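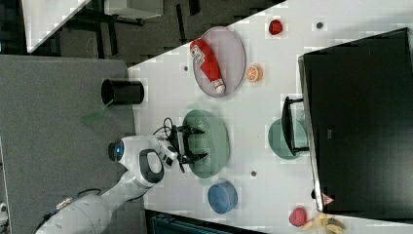 Irow Home Customer Care
Case 279: Grimshaw lift-top coffee table, uneven top and marked finish
Status: Open, awaiting parts
Product line: Living room, occasional tables
Retailer: Badbridge showroom

Summary of complaint

The customer reports that the top of a Grimshaw lift-top coffee table does not sit level when closed. The left side stands higher than the right, and the gap is visible from across the room. The customer also reports a cloudy ring in the finish near the front edge. The table was delivered flat-packed and assembled at home. The matching Grimshaw end table, bought on the same order, has no reported fault.

Entry 1, Monday, 9:40 a.m.
Case opened by telephone. The customer was asked to confirm that the table stands on a flat floor and that all 4 legs touch the ground. The customer advised that the table stands partly on a rug, with the two rear legs on bare floor. Customer was asked to move the table fully off the rug and call back.

Entry 2, Monday, 2:15 p.m.
Customer called back. With the table off the rug, the base no longer rocks, but the top is still high on the left. The rug is therefore ruled out as the cause of the raised top. Photographs of the underside were requested, showing both lift hinges and the cross rail.

Entry 3
Photographs received. The left hinge has been fitted with its long arm toward the back of the table. On this model the long arm must face the front on both sides. The hinge plates are stamped L and R, but the stamp is covered once the plate is screwed down, and step 11 of the instruction sheet shows the right side only. A note on this step has been passed to the product information team.

The following correction was sent to the customer by e-mail:

1. Clear the table and open the top fully. A second person should hold the top for the whole of this procedure.
2. Remove the screws from the left hinge, top plate first.
3. Turn the hinge so that the long arm faces the front of the table.
4. Refit the base plate by hand. Do not tighten.
5. Refit the top plate by hand, close the top slowly, and check the gap on both sides.
6. Tighten all screws a half turn at a time. A power driver must not be used.
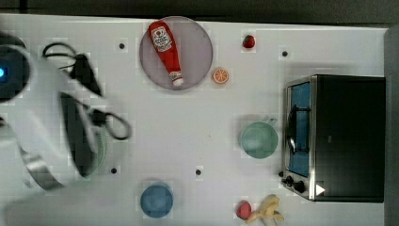 Customer was reminded to keep fingers clear of the hinge arms at all times, as the springs remain under load when the top is open.

Entry 4
Customer reports the hinge has been turned and the top now closes level at the front. A small gap remains at the back left corner. The customer also states that one screw no longer grips and turns freely in its hole. The table may be used with the top closed, but it should not be raised until the repair is complete. Customer has acknowledged this advice.

Entry 5
The case was reviewed by the workshop. A stripped hole in this position can be repaired with a threaded insert, and replacement of the cross rail is not required. Repair kit 266 has been requested from Zeleck, the hardware supplier for this range. The kit holds the insert, a longer screw and a fitting key. Zeleck has confirmed stock and will ship directly to the customer.

The workshop also noted that the Grimshaw hinge is tested to 3,000 openings before sale. The spring on the left side is unlikely to have been harmed by a short period of use in the reversed position. If the top drops or rises without being pushed after the repair, the customer should report it under this case number.

Entry 6
Finish complaint considered separately. The customer states that a warm mug was placed on the table without a coaster during the first week. A white or cloudy ring on this lacquer usually points to moisture held under the surface, and in many cases it fades as the finish dries. The customer was advised to leave the area uncovered for several days and to wipe it with a soft dry cloth only. Wax, oil and spray polish should be avoided until the mark has been assessed again.

Heat and moisture marks are not covered under the standard furniture warranty. The hinge repair is being supplied free of charge in view of the unclear drawing at step 11. The customer has been informed of both decisions in writing.

Outstanding actions

Zeleck: ship repair kit 266.
Customer: fit insert, confirm back left corner is level, send one photograph of the closed table from the side.
Customer Care: recheck finish mark once the drying period has passed.
Product information: review step 11 and add a left side drawing.
Badbridge showroom: check hinge direction on the floor model and report to Customer Care.

Entry 7
Badbridge reports the floor model is correctly assembled. No further action for the showroom.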